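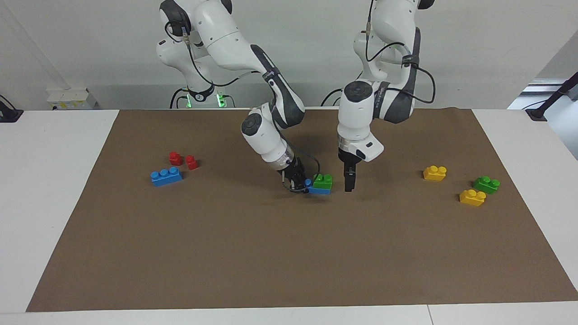
Green on blue, the rest still spread out on the paper.

Brown paper. Start there. If you have building bricks in the house and you don't have a big sheet of brown paper to put under them, you are making life harder than it needs to be and I will die on this hill.

I've been meaning to write this up for ages and I have half an hour before the school run so it will be quick.

The argument is with the tub. Everybody has one. Ours was a Fivier, the deep kind with the clip lid, and by the end it held 2260 bricks. I know the number as I sold the lot and the buyer wanted a count, which took two evenings and most of my goodwill. 2260 bricks and what did they do with them? Tipped them out. Stirred them about. Looked for the one flat grey piece, didn't find it, wandered off. Then an adult on hands and knees with a dustpan. Repeat until they leave home.

A tub is storage. Fine. But we treat it as if it were the toy, and it isn't, it's just a bucket of noise. You can't see anything in it. Small pieces sink. The nice ones are always at the bottom and the only way to the bottom is to have everything out, so out it comes, under the sofa, into the heating vent, into my slipper.

So. A table. A sheet of paper off the roll, nearly as big as the top. A small handful of bricks, scattered, not lined up – I'm coming back to that. That's the whole set-up. You can see every piece from where you're sitting. A green one looks properly green on brown in a way it never did on our carpet, and the yellow ones shine out. The plain two-stud ones turn out to be plenty. Put one on top of another and you've made something, and you know you have, as there isn't a heap of two thousand others making it look feeble.

I had this out with Irfan Ngui at a birthday party, over the crisps. Irfan thinks a handful is mean. His word. He says children need abundance, they need to dig, half the joy is the sound of the tub going over. I'll give him the sound. It's a great sound, once, in somebody else's house. But I watched his two with their tub that same afternoon and the digging was all they did. Nothing got built. When I said so he told me I was missing the point of play, and maybe I was, I'd been awake since five.

Where he's got me a bit is on big projects. You can't make a castle out of a handful. True. I'd say bring the others out when there's a castle wanted. Ours come out in a bag, the bag gets asked for, it goes back. I kept 655 when I sold the rest and it has honestly never felt short. 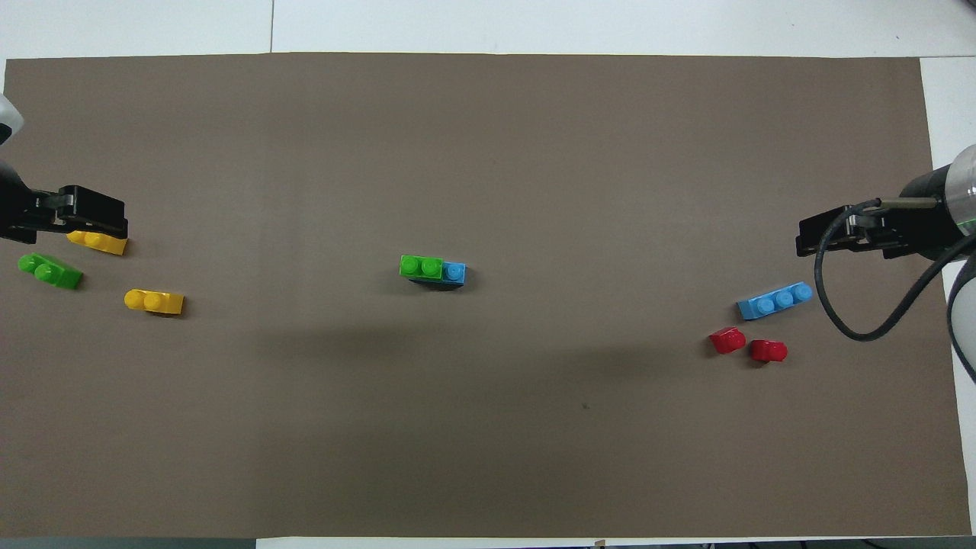 Two yellows and a green, not lined up.

Now the scatter. People who like paper and small amounts (there are more of us than you'd think) tend to go too far and set the bricks out in rows. By colour. By size. Like cutlery. Please don't. A row says finished. It says look, don't touch, Mum did this. Drop them anyhow, one at an angle, studs pointing wherever, and there's a question lying on the table. Does that go with that? Which way up? Wulan Sopacua from our toddler group does rows and hers are beautiful and the children walk right past them to the sand. I have said this to her face, she disagrees.

And the paper does another job, which is the edge. Bricks live on the brown. If one's on the white it's strayed, and even a three year old gets that without a lecture. I've tried trays. Trays have a lip, and little wrists bang on it. I tried a Redico play mat too, roads and ponds printed all over it, and you could not find a blue brick on a blue pond to save your life. Plain is the thing. Plain and a bit dull. Dull lets the bricks get on with it.

Tidying – pick up the two long sides, everything slides to the middle, pour into the bag. Done befor the kettle boils. I've been tidying up after children for 12 years one way and another, and this is the only method I've not ended up swearing at. Paper gets a crease eventually, or yoghurt. New sheet. Old one goes under the painting things.

Does it look sparse? Yes. Visitors do ask where the toys are. My mother in law brought a second tub, lid taped down, very kind, it's in the loft. She can visit it there whenever she likes.

Right, shoes, keys. I'll put what I paid for the roll in the comments if anyone wnats it.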